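The Dresham club had voted to call the robot Toom, and by the time Peiyu Peng thought of something better it was on the entry form in ink.

"It's four letters," said Lumturie Milošević, who had filled in the form. "It fitted the box."

The regional round was called Household Tasks. Other clubs had drawn stairs, or a door. Storwood, who had won it the last three years and had matching jackets, had drawn the kettle. Dresham had drawn the cloth: take hold of it by the lower edge, hold it straight, let go when asked. Rocío read this out twice in case there was more.

"My gran can do that," said Uldis.

"Your gran isn't 1,032 lines long."

"You haven't met her."

They had been at it since April. Toom could let go beautifully. Toom let go of everything, at once, with what Peiyu chose to regard as confidence. The trouble lay in the part before. It would reach out both arms like a vicar at a christening and close its fingers on air, and then it would wait to be told it could stop.

Mrs Jaunzems, who taught geography and had been given the club along with bus duty, looked up from her marking.

"How does it know where the bottom is?"

Lumturie explained about edges, and how a fold could look like one. She explained for up to five minutes. Mrs Jaunzems nodded the way she nodded at parents.

"So it's grabbing at creases."

There was a silence. Uldis went to put the kettle on, out of spite towards Storwood. Peiyu deleted four lines, put one back, and told everyone to keep away from the cables.

"Again," she said. "And don't cheer this time, Rocío, you put me off."
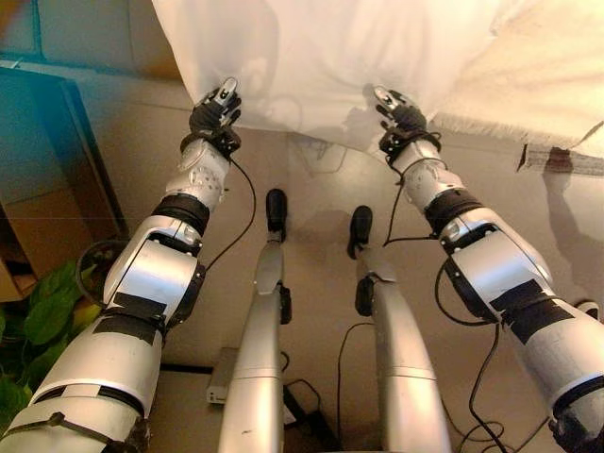
Rocío said she hadn't been going to cheer. She had been going to say that the form had a second page.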